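Bench notebook, chores rig
Saturday, June 28, 2025
Heywood shop, back bench. In early, out late, kettle broken again.

Picking this up where the last entry left off. The question from Trurkham is still the same one they asked in April: can we put a two-arm cell at the end of the shop and have it do the tidy-up. Not the welding, not the fancy stuff. The tidy-up. Bottles stood up and put to one side, tools back in the toolbox, lid shut. The thing every apprentice hates doing at knock-off.

Short answer as of tonight, not yet. Longer answer below, and it's not all gloom.

Setup
Same booth, same marble-print top, leaf wallpaper still on the walls. I know some of you want it plain grey. Leave it. If the policy only works against a grey wall it's no good to Trurkham, their shop is a dog's breakfast of colours and posters. Both arms on the front rail. Checked the mounting plate bolts with the key before starting, left one took a quarter turn. That's twice now. Threadlock on the list.

Task props for this block: yellow toolbox with the handle lid and blue latch, small clear bottles, screwdriver, pliers, and the food delivery seal stickers as the rubbish stand-in. Swapped props in and out between runs so don't expect the layouts to match.

Control stack is the Clustberg build, planner side is Prurkura. No changes to either since Thursday except I turned the grip force cap down because of the glass. More on that.

What I wanted to find out
1. Does it pick a bottle that's lying down and stand it up, without me nudging the start position.
2. Screwdriver into the toolbox, lid open already.
3. Same but lid shut and latched.
4. Stickers off the bench top. Any method.

Bottle standing
Most of the morning went here. 12 attempts on the lying bottle. Got 3 I'd call clean. The rest a mixture – grabs it too near the neck and it swings, or closes on it fine and then sets it down on the edge of the base and it goes over again. One time it rolled off toward the left base and the planner sat there politely waiting for it to come back.

It's the last centimetre of travel that kills it. The arm reckons it's down when it isn't. A person feels the glass touch and lets go, we have no such thing on these fingers, just motor current, and with the force cap down the current signal is mush. Tried putting the cap back up. Signal better, but then I'm wincing every time it closes on glass. Put it back down. Need pads on the fingers, softer than bare, which we've been saying since April.

Clear bottles on a busy surface are also a pig for the cameras. Wrist view especially. The veining goes straight through the glass and the edges come and go depending on where the overhead light is. Plastic one with the label was much better, it's basically tracking the label. Take the label off and I bet it's as bad as the others. Haven't tested, should.

Screwdriver
Better! Lid open, it picks the handle up in the middle and drops it in the box more often than not. I'm not writing a rate down because I moved the toolbox twice and changed my mind about what counts. Do it properly Monday. The handle is a good fat shape with lots of contrast, the arm likes it. If it grabs by the shaft it's all over, the screwdriver twists in the fingers and goes in crossways and the lid won't shut.

Pliers are worse than the screwdriver. It wants to go across both handles at once and if they're spread at all the fingers don't open wide enough. Going for the joint works when I drive it by hand. So the demos need to be re-recorded going for the joint, and whoever does the demos (me) has to stop being lazy and grabbing whatever's nearest.

Lid and latch
No. Tried it with one arm holding the box and the other at the latch. The box slides. Held the box down harder, it slides slower. Got a finger under the latch once and it flicked up and I said a rude word out of pure joy, and then couldn't repeat it for the rest of the afternoon. A two year old can open this box. I've seen one do it.

Could bolt the toolbox down. Could put a rubber mat under it. But then we're changing the shop to suit the robot, and Trurkham's whole point was they don't want to change the shop. Though honest question for everyone reading, would a mat be so terrible? People put mats under things. I'd put it to them.

Stickers
Thin, flat, light, slippery. The fingers come down either side and close on nothing. When two are overlapped it sometimes gets a lip and picks up the top one, leaves the other. Pushing them to the edge with the side of a finger and letting them drop works a treat, if you don't mind that the rubbish is then on the floor. Which is how most of the shop does it anyway so maybe that's human parity, ha.

Seriously though a bin slot at the edge of the bench and a sweeping motion would fix this and we should stop trying to pinch paper. Nobody cleaning a bench by hand picks up scraps one at a time between two fingertips. They sweep.

Also there are little white flecks around on the top, chips of something. Planner flagged a couple as objects and went after them. Wipe down the top before each block, me included.

Time
Timed one full tidy by hand, me, not rushing: 12 seconds, latch included. Best full run from the arms with lid open and me not touching anything: 81 seconds, and it left the stickers. So that's what we're up against. I don't think the slowness matters if it runs overnight. Trurkham won't care if it takes all night to clear a bench as long as the bench is clear in the morning and nothing's smashed. It's the reliability that matters. They said they'd want 100 benches in a row without somebody having to walk over. We are a long, long way off 100. We can't do 3 in a row with the latch shut.

Things that went wrong that weren't the robot's fault
Right wrist cable snagging again when the arm comes across low. Added a loop, it'll do for now, needs a proper clip.
I left the old calibration file loaded for the first hour. Everything was a finger-width off to the left. Felt like a right galah. Those runs are thrown out, don't use anything before morning tea.
Log disk filled up. Deleted the April dry runs after checking they were on the server. They were, I looked twice.

Where I've landed on the chores question
Tools with chunky handles into an open box: close. Could see that being useable this year, with someone checking.
Glass: no, not til we have touch.
Latches, lids, anything where you have to hold one thing still and work the other: no. This is the one I'd be spending money on.
Flat rubbish: wrong question, change the method.

The bit that still gets me is how it has no sense of order. A person clearing a bench does the tippy things first so they don't get knocked. The planner goes for whatever it's most confident about, so it'll reach straight past a bottle for the screwdriver. I can hard-code an order, and probably will for the Trurkham demo, but it's a cheat and I want it written down here that I know its a cheat.

Same goes for home stuff by the way. Somebody asked at lunch when it'll do their dishes. Wet glass, thin cutlery, a drawer that needs holding. Look at the list above. It's every one of the things it can't do, in one sink.

For Monday
Finger pads. Two thicknesses, try both.
Re-do pliers demos, joint grasp only.
Threadlock, left plate.
Cable clip, right wrist.
Label off the plastic bottle, run again.
Rubber mat trial, but log it seperately so we don't fool ourselves.
Proper count on the screwdriver, box in ONE place, decide what counts before starting.
Ask Clustberg if the current filter can be loosened without upsetting the safety stop. Do not just loosen it.
Kettle. 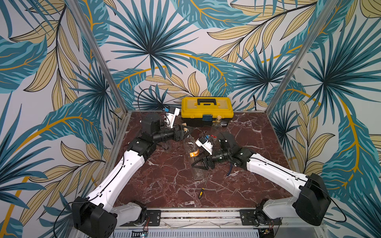
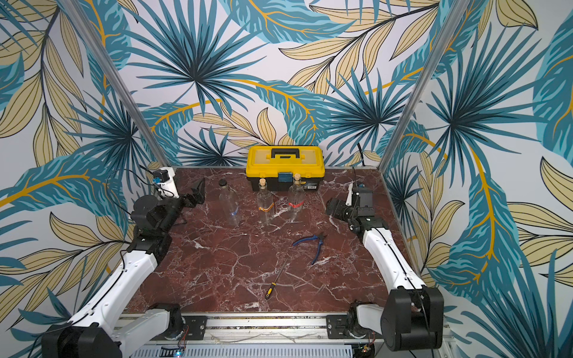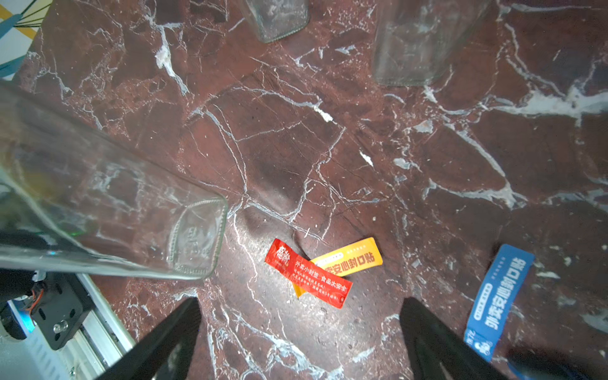 Last of the three: wrist cam, bottles and delivery stickers between the fingers.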